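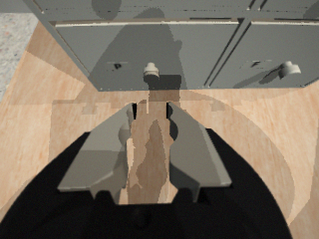 The Gray Years

Simville kitchens went gray and stayed gray. Is it over yet?

Drive down Salton on a Sunday, open house signs on every lawn. Go in any of them. Gray cabinets. Gray walls. Gray couch somebody staged with a gray throw. By the third house I couldn't remember which one had the good porch.

Firouzeh Jafarzadeh has been painting kitchens here since 2000 and blames the resale market. "People don't pick a color for themselves. They pick it for the buyer." The buyer being a stranger who may never show up. She did 2 kitchens last month for couples who swore they were staying put for good. Both went gray anyway.

Before that it was cream. Before cream, honey oak, miles of it, the stuff everybody's aunt had. Oak got ripped out by the truckload and now, wouldn't you know, people are hunting for it. Kvido Vrabec runs a salvage yard off Xia Street, 408 doors in the back shed when I stopped by, most of them oak. He bought them for next to nothing. Not selling them for next to nothing.

"Gray will be in here next," he said. Pointed at an empty rack.

Maybe. Paint is cheap, cabinets are not, and a lot of folks are still paying off the last remodel. Jafarzadeh's advice is to leave the boxes alone and do the doors. Clean them first, really clean them, grease is what kills a paint job. Sand lightly. Primer. Then wait longer than you want too between coats. She sees the most trouble around the handles, where hands go all day.

What color, though. She's doing a lot of green. One mustard, in Sunusen, which she was nervous about and now sort of loves. A dark red pantry. The owner cried, good crying apparently.

My own kitchen? Gray. Came with the house. I've had a sample pot of blue sitting on the counter since June and havent opened it.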